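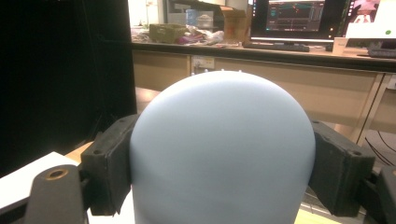

2 min read

4.2 Do carrier awards predict on-time performance?

Shippers hand out carrier awards every year, and carriers print them on trailers, websites and bid documents. The usual claim is that an award signals better service. We had doubts about that claim before we began, and the data from the Tesalley corridor did little to remove them.

Our sample covers 3,220 truckload deliveries moved under contract by 6 regional carriers. Two of these, Nokham and Jardine, had won a shipper award in the year before the sample starts. Delivery times come from gate records at the receiving docks. We did not use the times carriers reported themselves, which in an earlier check by Palamarchuk and Jibrin were often rounded in the carrier's favor.

Taken at face value, the award winners look good. Both delivered more of their loads inside the appointment window than the other four did. But both also ran a larger share of early morning freight, and early morning freight is late less often no matter who hauls it. Once loads are matched by lane and appointment hour, Jardine's lead shrinks to a size we would not want to defend. Nokham's survives on the short lanes only. 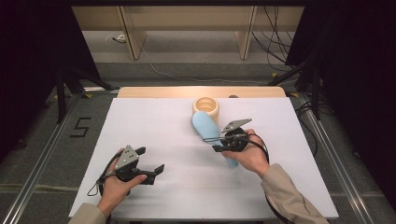

Figure 3. Work surface with two hand-held grippers.

A second problem is who does the judging. Ishida and Kinnear argue that award panels look at service records over a full year and so smooth out bad weeks. That may be true of some panels. The scoring sheets we were allowed to read gave more weight to "responsiveness" and "partnership" than to arrival times, and neither word was defined anywhere on the sheet. A dispatcher who picks up the phone on a Thursday night is worth having. Whether that belongs under the same heading as a truck arriving when it was booked is another matter, and the sheets treat it as settled.

We also looked at what happened to volume. Award winners received more freight from the shipper that gave the award in the 90 days that followed. Crichton reads a similar pattern as proof that awards reward quality. The order of events bothers us. In the Listari tender files, the added lanes had been discussed with both carriers before the award was announced, so the award may have followed the business. We can't separate the two with the records at hand, and we don't think the earlier work could either.

Several limits apply. The corridor is flat and lightly tolled, and December loads were dropped because one dock changed its gate system. Six carriers is a small group, and a single poor driver roster could move the results for any of them. A reader who trusts awards will find enough room here to go on doing so. Our narrower point is that none of the gaps usually credited to award status held up across all lanes after matching, and the next section asks whether claim rates do any better.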